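Intro to Automation, Handout 4: Notes on our visit to the Skudstead open day
4 Nov 2020
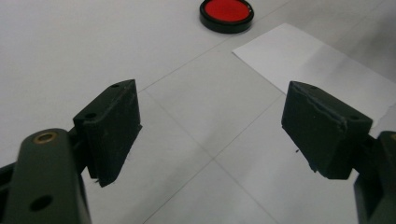 So, Skudstead. I promised I'd write this up for those of you who couldn't come, and also for those of you who came and spent the whole time at the welding cell (I saw you, and I don't blame you, it was great!). Read this before you start the worksheet, as most of the questions come straight out of what I talk about below.

The gripping demo

This was my favorite part of the day. Brayan Cuadros ran it, and he was very patient with us. The idea is simple enough. A person holds a gripper tool by hand and does a small job with it, over and over, while a camera on the tool records everything from the gripper's own point of view. Later on, those recordings are used to train a robot arm to do the same job. The group calls the project Tustuvberg, and no, I still can't spell it without looking.

They want 400 good recordings of one job before they train on it. Brayan said they usually throw out a fair number along the way, so it takes longer than you'd guess. A bad one might be a drop, or a hand wandering into view, or somebody just being slow and fiddly about it. I had a go and was definitely in the slow and fiddly group.

What I want you to take from it

First, think about what the camera on the tool gets to see. It moves with the gripper, so the fingers stay in view while everything else slides around behind them. When you come in toward an object it gets bigger and drifts down into the gap between the fingers, and that's a lot of useful information for a robot. But you also lose things off the top and the sides all the time. Our lab arm, Nina, has her camera fixed up on a post, and she has the opposite trouble: she sees the whole bench but her own arm gets in the way. Make sure you can explain both.

Second, the fingers themselves. I asked a lot of questions about these (sorry to everyone who was waiting behind me). Pads get scuffed and the corners go ragged, and a worn corner touches an object in a different spot than a fresh one does. If half your recordings are made with new pads and half with old ones, the robot is learning from 2 slightly different tools. Brayan's habit is to write down which set of pads was on for every batch. Please start doing that in your own lab notebooks!

Third, floors and lighting. A smooth pale surface with a bright object on it is about as easy as it gets for a vision system. White paper on a pale floor is harder, and flat things are hard to pick up anyway, as we found out with the index cards back in Handout 2.

Other things from the day

The conveyor people from Mudville had a sorting line going. I only caught the end of it, so if anybody took decent notes, please send them to me and I'll add them here. The talk on safety fencing was good but long, and the slides are supposed to be coming by email.

For the worksheet

Pick one job you do with your hands at home, like putting lids on jars or clearing a table. Say what a camera on the tool would see at the start, in the middle and at the end. Then tell me what would make you throw a recording out. Keep it under 800 words, and a sketch is very welcome, even an ugly one. Mine are always ugly.

Bring it to the next lab, along with your pad notes if you've used Nina in November.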